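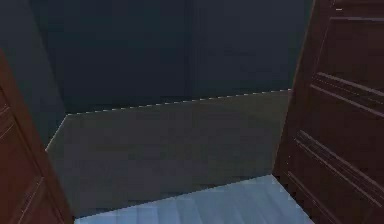 *Wrist camera view in the simulator, both cabinet doors open, no gripper in view.*

Saturday, October 4, 2025

Today I compared the two camera mounts for the Plutberg arm in the cabinet task. I call them "high" and "low". The low mount is the one we used since June, and the high one is the proposal from the Gondutville group.

I kept the same controller and the same start pose, and ran 100 episodes for each mount. Seed is 613 for both.

Notes:

- The inside of the cabinet is very dark compared with the floor in front. The auto exposure model follows the floor, so the back wall becomes almost one flat blue-grey. I should fix the exposure before the next runs.
- The dotted pale line at the back of the shelf is useful for me to judge the tilt by eye. I do not know yet if it is in the mesh or comes from the rendering -- to check.
- Compression makes the door moldings blocky. The edge detector of Chiang (our small planner, version 2) gave false edges on the right door, in 18 episodes with the high mount. For the low mount I did not finish the log reading.

The high mount loses the fingers when the wrist is turned back. For approach this is acceptable, but for closing the grip I would like to see them.

To do: repeat with fixed exposure, save the frames without compression, and ask Draltulville if their bracket file has the correct angle. I measured it only in the model, and I don't trust my value completely.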